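Home | Products | Support | Manuals | Service Bulletins | Contact

Zellinine Hand Gripper Set, Set-up and Operating Guide
Section 7: Loss of Tracking and Unintended Finger Closure
October 9, 2021
By Zellinine Technical Documentation

7.1 Scope

This section applies to the paired hand-held grippers running firmware 930 or earlier. It covers a fault in which one gripper loses its marker pose, the recorder holds the last good value, and the fingers close when the pose returns. Units updated to the January release close more slowly after a pose loss but can still show the fault. Carry out the checks in 7.4 on all units.

The fault was first reported during recording work at the Flustley site, on a task that involved pressing the taps of a water dispenser. The operator had the left gripper turned inward with its marker cube shaded by the forearm. Tracking dropped out, came back, and the fingers closed on the hot tap with the red button held down. Hot water ran over the drip tray onto the floor. The operator was not hurt. The pads on the left gripper were replaced.

7.2 Symptoms

Any of the following can indicate the fault:

- Error 98 (POSE HELD) in the recorder log, followed by a grip command with no matching trigger input.
- A jump in the recorded hand path, with the finger opening value flat before the jump.
- Fingers that close fully when the trigger is only partly pulled.
- Status light on one cube that stays on while the recorder shows that side as missing.

NOTE: The status light shows power only. It does not confirm that the cube is being tracked.

7.3 Stopping safely

CAUTION: Do not pull an object out of closed fingers. The pads can tear and the finger linkage can bend.

1. Release both triggers.
2. Move both grippers away from taps, switches and moving parts.
3. Press STOP on the recorder. If the fingers stay closed, hold STOP until the log shows RELEASED.
4. Switch off the affected gripper at the handle.
5. If water has been spilled, keep clear of floor cables and shut off power to the work area before wiping up.

WARNING: Risk of scalding. On dispensers with a hot tap, turn off the heating function and let the tank cool before any recording. Do not rely on a child lock or a warning label.

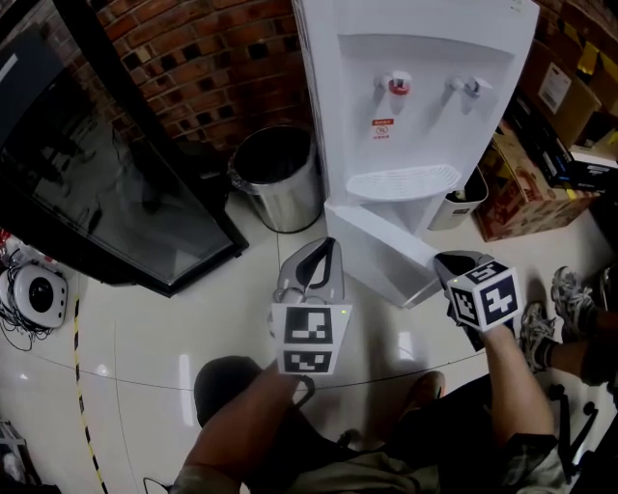
Most of the logged cases came from work close to the floor or close to a wall, with the operator seated and both forearms reaching forward. In this posture a small turn of the wrist is enough to hide two faces of a cube. Glossy floors and dark glass add to the trouble, as the tracker may pick up a reflected marker and reject the real one.

7.4 Checking the grippers

1. Wipe all faces of both cubes with a dry cloth. Replace any marker with a lifted corner.
2. Check that the cube is seated squarely on its mount. Tighten the mount screw by hand only.
3. Start the recorder in TEST mode.
4. Hold both grippers at working height, facing the target, and turn each wrist slowly through its full range.
5. Watch the pose count for each side. The test passes if neither side drops for more than 3 frames in a row.
6. Repeat the test in the posture that will be used for the task.

If step 5 fails on one side only, swap the cubes and run the test again. A failure that moves with the cube means a damaged marker set. A failure that stays with the handle should be referred to service.

7.5 Preparing the work area

1. Route cables outside the reach of both arms and away from any drip tray.
2. Cover reflective glass within the tracked area using matte sheet.
3. Keep other people out of the marked zone while the grippers are powered.
4. Start with the fingers open and clear of the target.

NOTE: Floor tape from Dumex and other suppliers may be used to mark the zone. Striped tape has not caused false marker readings in our tests.

7.6 After a fault

Save the log before restarting. The recorder overwrites the oldest entries after 2,000 lines, and a long session can erase the event. Discard the affected recording; do not trim it and keep the remainder, as the held pose shifts the timing of both sides.

Service requests go to the Magyar repair desk with the log file, the serial number from each handle, and the TEST results from 7.4. Do not return cubes without their mounts.

Previous: Section 6 | Next: Section 8, Pad Replacement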